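Wiki > Home automation > Simulation kits > Grinico Kitchen Kit

Grinico Kitchen Kit

Grinico Kitchen Kit is a commercial software package for training and testing robot arms in simulated home kitchens. It is developed by the company Vilotex, which has its office in Irkau, and it is sold mostly to small laboratories and technical schools.

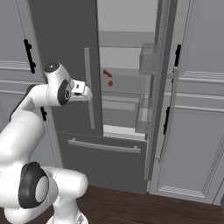 Contents of the package

The kit includes 32 kitchen layouts and 19 types of household appliance. Cabinets, drawers and refrigerator doors are built as moving parts, so they can be opened to any angle, and a task may begin with a door already partly open. Refrigerator models are offered with French doors and a freezer drawer, or with one single door. Small food items can be put on the shelves. The arm supplied with the kit is white and carries a gripper with two fingers. The user can replace it with another arm, but the joint limits must then be entered by hand.

Tasks are written in short text files. Each file names the object, the place where the arm starts and the condition for success. A run is stopped after 90 seconds if the condition is not reached.

History

The work was started by Ermira Georgiou and Milovan Radonjić, who needed a way to practice door opening without damage to real furniture. The first version had only 4 layouts and no food items. The module for refrigerators was added later by Azra Vasić, and it was published in March as a free update for existing customers.

Licensing

A license is given per workstation and is valid for one year. Schools pay a lower price – the number of students is not limited. Training for teachers is a separate service, provided by the firm Nikolaidis.

Reception

Reviewers have praised the clear task files and the quick installation. Brian Lukumay wrote that the doors "move with a believable weight", but he found the handling of soft food weak. Other users have asked for more kinds of floor and for a better manual, as the present one does not explain the error messages.

Contact | Copyright Irkau Technical Wiki | Back to top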